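I keep this page as my own running entry on basket weave, the cloth structure I get asked about more than any other. It's written the way I'd explain it at my kitchen table, so expect detours (and a lot of opinions about yarn).

**Basket weave** is a close cousin of plain weave. In plain weave one crosswise thread goes over one lengthwise thread, then under the next, and so on until you run out of loom. In basket weave the threads travel in groups. The simplest kind is 2 by 2, where two threads go over two and under two together, and you get those little squares that look like the side of a basket. The lengthwise threads are the warp and the crosswise ones are the weft, and that's all the vocabulary you need to get started!

## Weave or knit?

People mix these up constantly. Knitting is loops pulled through loops, usually from one long yarn, so it stretches, slumps and gathers into soft folds when you let go of it. Woven cloth is two sets of threads crossing at right angles, and it mostly stretches only on the diagonal. To make things worse, knitters have their own stitch called basket weave, a checkerboard of knit and purl blocks. It's lovely on a blanket, but it has nothing to do with a loom. 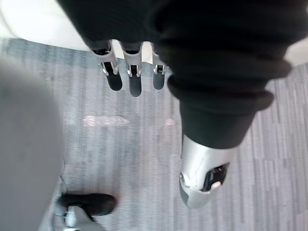
My quick test is to find a cut edge. Knits ladder or curl, while a weave sheds straight threads you can pull out one at a time. If there isn't a cut edge, tug the cloth side to side and then corner to corner. A big difference between the two tugs means you've almost certainly got a weave.

## Common kinds

- **Regular basket.** Equal groups both ways, 2 by 2 being the usual. Bigger groups give a bolder check and a looser cloth.
- **Oxford.** Two fine warp threads ride together over one thicker weft. This is the shirt cloth, and it's why an oxford shirt feels a bit grainy next to a smooth one.
- **Monk's cloth.** Four by four, heavy, soft and very prone to fraying. Embroiderers love it because the floats on top are easy to slide a needle under.
- **Hopsack.** A name for coarse basket weaves in general, though tailors use it for a light, airy wool jacket cloth. I've given up trying to get everybody to agree on this one.

## How I learned it

Nii Arthur taught me on an old four-shaft floor loom, in an August so hot that we only wove before breakfast. My first sample came out more like a fishing net. I'd grouped my threads properly but spaced them far too wide, and basket weave forgives that less than plain weave does, as there are fewer crossings holding everything in place. He had me rethread the whole thing closer and use a firmer beat. The second one I still use under the teapot.

Yaw Dogbe, who wove the Suresari samplers I learned most of my patterns from, does it a different way. He winds each pair onto the shuttle together so the two threads lie side by side without twisting. I find this fiddly, but his squares are much flatter than mine.

## What it's good for

The open structure makes a cloth that drapes well for its weight and lets air through. Fuzzy or nubby yarns fill in the gaps and give you a pebbly surface, and that's the version you tend to meet on furniture.
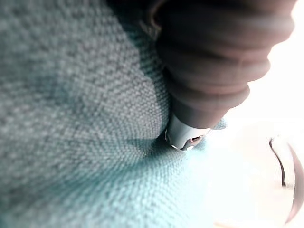
## Looking after it

Snagging is the big weakness. The floats are longer than in plain weave, so rings, zippers and cat claws all catch. Never cut a pulled loop! Ease it through to the back with a blunt needle, then work the slack along the row a little at a time.

Zigzag the raw edges before the first wash, and leave wider seam allowances than your pattern asks for. I wash cotton basket weave cool and dry it flat. I tried my Drisano throw in a hot dryer once and it now fits a footstool. For wool I just brush it and hang it outside on a dry day.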